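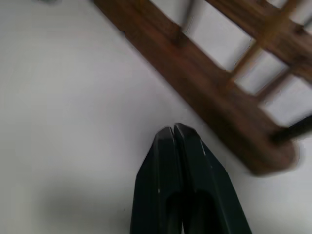

Brown wooden rack. Photo: Storkolent

News > Press releases > Visual arts

Storkolent opens a year of public papermaking in Clurnton

CLURNTON, October 14, 2018 - The arts group Storkolent is inviting residents of Clurnton and Ilness to help make a handmade paper book over the coming year. Workshops are free and open to anyone aged eight and up. No experience is needed, and people can come once or as often as they like.

The project is called The Long Sheet. Participants will turn worn-out cotton clothes, old bed linen and office paper into pulp, form it into sheets by hand, and press and dry them. Each finished sheet will carry a word, a drawing, a print or a pressed mark chosen by the person who made it. Storkolent plans to bind 1,000 of the sheets into a set of volumes that will stay in Clurnton and can be read by the public on request.

The aim is to make 2,000 sheets in all. Sheets that are not bound will be given back to their makers or used for test prints during the year. Anyone who wants to keep a sheet should say so when it goes to the press, as it is hard to tell them apart once they are dry.

Workshops take place at the Perrin building in Clurnton, in the large ground-floor room that was used until recently as a school dining hall. The room has sinks along one wall and a floor drain. Each session lasts three hours and starts with a short demonstration. There is space for 80 people at the opening session, and for smaller groups after that. Places at the opening can be booked by phone or at the Perrin front desk. Later sessions do not need booking except for groups.

A second series will be held in Ilness for people who cannot easily travel to Clurnton. It will use a smaller vat and molds for postcard-size sheets. Dates for Ilness will be posted at the library and the post office there.

What to bring

Cotton and linen are the most useful fabrics. They should be washed, with buttons, zippers and elastic removed. Storkolent cannot use polyester, wool or anything with a rubber print. Plain office paper is welcome, but glossy magazines and receipts are not. Please cut fabric into pieces no larger than a postage stamp if you have time. Pieces that have not been cut will be cut at the start of the session.

Aprons are provided. Sleeves get wet, so short ones are best, and shoes should have a decent grip. Children under 12 must come with an adult.

Talks and discussion

Every other session ends with an hour of conversation over tea. The first of these deals with clothes: where they were bought, how long they were worn and what happened to them next. Others will look at handwriting, letters and the paper records people keep at home. Participants are welcome to bring something to read aloud. Some of the talks will be recorded in sound only, and a notice will be put up on those days - anyone who does not want to be recorded can ask for the machine to be switched off.

Exhibition in April

An exhibition of 100 sheets will open at the Perrin building in April, halfway through the project. The sheets will be hung at reading height and left unframed. Binding will begin after the exhibition closes, and two sessions will be set aside for people who want to learn how to fold and sew the sections.

Storkolent has run shared art projects in the Clurnton area for several years, including a street drawing project and a series of song evenings. The Long Sheet is its first project to last a full year.

The Perrin building has step-free access from the parking lot side. A large-print version of this release is available from the front desk.

Related items
- Song evenings return to Ilness library
- Call for bed linen: drop-off points in Clurnton
- Street drawing project: the map is now on display
- Perrin building: winter opening hours

Comments (3)

ilness_reader
Will the Ilness dates be in the evening? I work until five and so do most people on my street.

patchbox
Is denim OK? I have a bag of old jeans and the release only says cotton.

Storkolent
Denim is fine, but please cut off the seams and rivets. It makes a nice blue-gray sheet. For Ilness, we plan to have both afternoon and evening sessions.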